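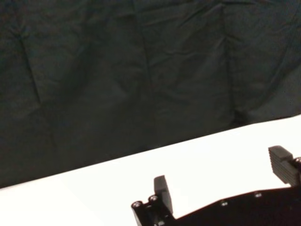 The Theater That Learned to Be Dark Again

In the town of Skornus the old playhouse has 70 seats, and for many years not one of them was in real darkness. There was a green light over each door, a blue light on the sound desk, and a street lamp which came in by the high windows. The actors were used to it. The public was used to it also, and I think this is the sad part of the story, because a small theater lives from the moment when the lights go down.

Maarten Segers came to direct the house in April, after a long time working with touring companies. He told me that on his first evening he sat in the back row and asked the technician to turn off everything. "I could read my program," he said. "I read the whole program, also the advertisements."

He had a budget of 3000 euros for the season's repairs, and the roof was waiting. He spent 2482 on cloth.

It is heavy wool serge, dyed black, ordered from the mill of Juhl after he had refused samples from two other houses. I had believed that black is black. In the office of Segers I was shown my mistake. He put the samples side by side under a desk lamp, and one was brown, one was like wet slate, and one had a shine that would send the light back to the first rows. The wool from Juhl was the only one that stayed quiet. It is also expensive to hang, for it is heavy, and the rail above the stage had to be made stronger before the first length could go up.

There was a discussion in the town about this. The local paper, the Enditz, printed letters for several weeks. Some people found that a theater with a bad roof should buy a roof. Others remembered the old velvet curtain, which was red and had a gold fringe, and they wished to have it back.
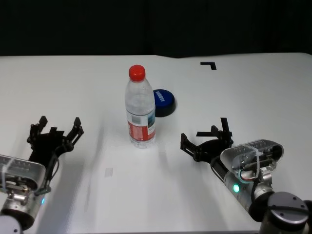

Parvaneh Rashti wrote to the paper that she had bought a ticket every season and had never once forgotten where she was sitting, until this year. She did not care for the fringe, she wrote, and the roof could be paid by the town, which owned the building and should be ashamed.

Her letter was cut out and is now pinned in the corridor to the dressing rooms.

What the darkness changes is difficult to explain to a person who has not acted in it. The company in residence, Traltari, is preparing a play with 3 actors and almost no furniture. Before, when an actor had finished a speech, he had to walk away to be gone. Now he takes two steps back and he is gone. The director has removed whole pages of movement from the script. The voices also are different, for the wool drinks the echo, and the younger actors had to learn to finish their words. In the first rehearsals they sounded as if they spoke into a pillow.
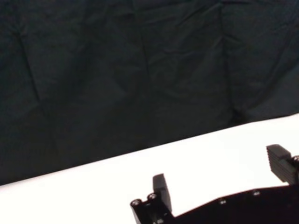

The windows were a separate problem. Segers had shutters made, painted on the inside, and the street lamp stays now in the street. The lights over the doors must remain by law, but they were moved a little and given small hoods, with the approval of the fire inspector, who came twice and measured everything.

The new season opens in September 2021. When I visited, the roof was still leaking above the cloakroom, and a plan for it was expected from the town before winter. I stayed for a rehearsal of the second act. The technician turned off the lights one after the other, slowly, and I held up my program to try. I could not find even the white of the paper. Then an actress began to speak, very near, and I did not know from which side.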